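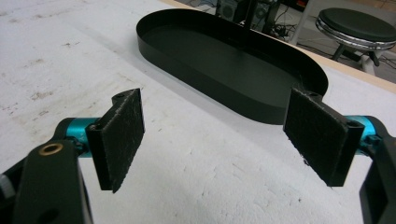 Ticket: Gripper width drops out during capture, tray task
Project: Vullow
Site: Prondmont
Component: hand-held gripper, finger pads, width estimation
Priority: 2
Status: Closed

Reported problem

Episodes from the tray task fail validation at a high rate. The operator closes the gripper and opens it again, and the exported width signal stays flat for part of the motion, then jumps. Pose tracking is fine in the same episodes. Of the first 300 episodes uploaded from this station, 100 were rejected by the width check. The other station runs the same software build and has no rejects of this type.

Expected: continuous width from fully open to fully closed.
Observed: width holds its last value, then steps to the correct one. Worst near the closed end.

Setup

Hand-held unit, fuzzy-faced pads on both fingers, oval black tray on the white tabletop. Width is estimated from the wrist video by the Tustik tracker, which locates the inner edge of each pad. There is no encoder on this unit.

Log

Entry 1
Restarted the capture host and repeated the task. Same result. Checked video timestamps against the pose stream. No dropped frames, so the flat section is not a recording gap.

Entry 2
Re-ran calibration with the gripper fully open and fully closed. Both end values were accepted. Recorded 4 test episodes. Two passed, two failed. Calibration is not the cause.

Entry 3
Ran the tracker offline with the overlay turned on. In the failed episodes the right edge marker leaves the pad and attaches to the rim of the tray. It stays there until the gripper moves away, then snaps back. The confidence value stays high the whole time, so the hold filter does not report a fault.

Entry 4
Moved the tray out of view and cycled the gripper over the bare part of the tabletop. No dropouts. Put the tray back and the fault returned when the right pad passed over the near end. Dark pad against dark tray gives the tracker very little edge to work with. Loose fibers along the pad edge make the detected line wander before it is lost.

Entry 5
Trimmed the fibers with flush cutters. The line is steadier over the table but the marker still jumps at the tray. Trimming alone is not a fix.

Entry 6
Changed the tracker to follow the turquoise cylinders behind the pads and to compute width from those with a fixed offset. The color separates well from both the tray and the table. Set the new offset with the pads just touching. Recorded another set on the tray task and all of it passed.

Entry 7
Reprocessed the rejected episodes from raw video using the new setting. Most recovered. The rest have the operator's sleeve over one cylinder and were marked as not usable for training. Do not fill those by interpolation.

Resolution

Tracker profile switched from pad edge to cylinder on this station. Profile saved as nigatu-cyl. Recalibrate the offset after any pad change. The fuzzy facing compresses with use and the closed value will drift.

Open items

- Confidence output does not drop when the marker jumps to another object. Filed separately against Tustik.
- Add a sleeve check to the operator start list.
- Other station left on the pad edge profile until its current batch is finished.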